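From the Mulholm Neighbors newsletter

Learning to bake bread together, one sticky bowl at a time

If you walked past the hall on Nyanda Street any evening in April and wondered what smelled so good, I can finally tell you properly. Our bread evenings have been going for two months now, and what began as a few of us grumbling over the price of a decent loaf has grown into something I look forward to all week (my husband says I talk of little else, and he may have a point).

We started with a plain white loaf, the kind my grandmother made with no recipe at all, and it took us three tries before anybody's would slice without crumbling. Peninah Khaemba brought her rye starter over from Bruralura in a jam jar wrapped in two dish towels, and half the group went home with a spoonful of it. Mine lives on top of the refrigerator and has already been fed at midnight more than once, when I remembered it in bed and had to come padding back down the stairs in my slippers.

The biggest lesson so far has been patience. Most of us were adding far too much flour, because wet dough sticks to everything and it's a natural thing to want to fight it. Kibet Ogola showed us how to fold it instead, with damp hands, every half hour or so, and then leave it alone under a cloth. I was doubtful – I'm a kneader from a long line of kneaders – but the loaf I took home that night had a lovely open crumb and was gone by breakfast.

We also had a long and cheerful argument over salt. The recipe sheet says 16 grams for two loaves, and there are people in the group who think that is far too much and people who think it's barely worth opening the packet for. I'm leaving it as printed, and you may all adjust it quietly at home!
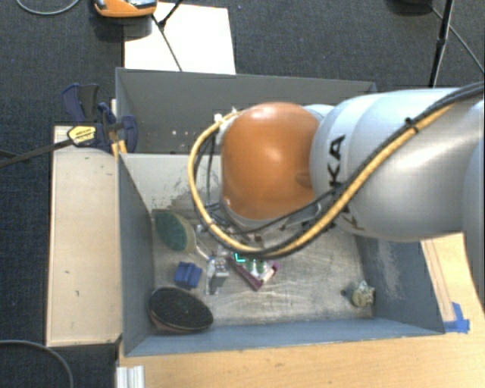
Njoroge Mushi wrote in after the last evening to say that the rye was worth the wait, but that he'd like a session on flatbreads before summer, when it gets too warm to have the oven on for an hour. He also wondered whether we could start a little earlier, so the second rise isn't rushed at the end.

I think both are fine ideas, and flatbreads are going on the list right after the seeded rolls. Please bring your own bowl, a clean towel and something to carry your dough home in. Flour is provided, and if you have a spare loaf pan you can part with, leave it on the shelf by the hall sink with a note saying it's for the bread group.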